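We use cookies to improve your experience of this website and to measure how it is used. By continuing to browse, you accept our cookie policy.

A second life for the Kindville recordings

February 3, 2019

The music of small record labels is easily lost. Larger companies keep vaults, catalogues and legal departments, and their recordings tend to survive even when few people wish to hear them. A label run from two rooms above a shop has a cupboard, and the cupboard is emptied when the lease ends. The reissue programme now under way at Prostiris is an attempt to deal with one such cupboard in an orderly manner.

Its contents belonged to Bepari, a label that issued electronic pop from Kindville for a little over a decade and closed without a formal winding-up. The label pressed its singles in small quantities and sent many of its remixes to club disc jockeys on promotional discs that were never offered for sale. Collectors have exchanged these discs ever since, often at prices that bear little relation to the condition of the copy. Until last year it was generally assumed that the master tapes had been thrown away.

They had been kept in a garage belonging to the family of the label's former engineer. Prostiris acquired them in July, together with the surviving paperwork, and has since transferred 644 reels and digital cassettes. Many are duplicates or safety copies. Others carry mixes which do not appear in any published discography, including an extended version of the Bisus single "Glass Harbour" that runs to 10 minutes and was evidently considered too long for either side of the original record.

The programme is directed by Halldóra Briem, who trained as a sound archivist before moving into commercial releases. Her approach is cautious. Tapes are inspected, baked where the binder has begun to fail, and played once at the correct speed before any decision is taken about restoration. "The first playback may be the best one we ever get," she says. "I would like people to be paying attention when it happens."

Restoration itself has been kept to a minimum. Clicks caused by faulty edits have been repaired, and a persistent hum on the early Bisus sessions has been reduced, but the new masters are noticeably quieter than most current releases. Some listeners will find them thin at first. Ms Briem's view is that the original producers mixed for large rooms with powerful systems, and that added compression would flatten the very details they took trouble over – the long reverberation on the backing vocals, for instance, or the slight unevenness of the hand-played bass lines.

The question of rights has proved more difficult than the question of sound. Bepari's contracts were short and sometimes contradictory. Several remixers were paid a single fee and signed nothing at all, and two singers are credited only by their first names. Prostiris has adopted the rule that no track will be issued until every credited performer has been traced or a reasonable search has been recorded. Royalties for those who cannot be found are to be held in a separate account. The policy has delayed the first volume by 6 months, and one much-requested remix has been withdrawn from it altogether.
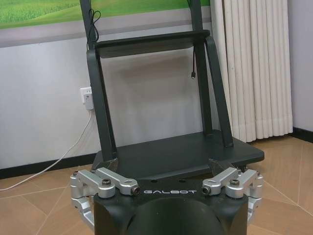 What remains is a generous selection. The first volume contains 19 tracks on two discs, with a booklet of essays and full session notes. The opening disc is given over to the singles in their seven-inch versions, arranged in order of release. The second gathers remixes, instrumentals and a pair of demonstration recordings in which the songs can be heard with quite different words. The demonstration of "Winter Signal" is the more rewarding of the two, slower than the finished single and sung a full tone lower.

Not everything deserves its place. A dub mix of "Paper Engines" repeats one phrase well beyond the point of interest, and the booklet's account of the label's final year is rather too polite about the quarrels that ended it. The sequencing of the second disc also places three instrumentals together, which does them no favours.

These are modest objections. A vinyl edition will follow once the pressing plant has approved the test copies, and the downloads will include both the restored masters and the flat transfers, so that listeners may compare them. A second volume, devoted entirely to Bisus, is in preparation. Ms Briem declines to give a release date for it, as one of the band's former members has yet to reply to her letters.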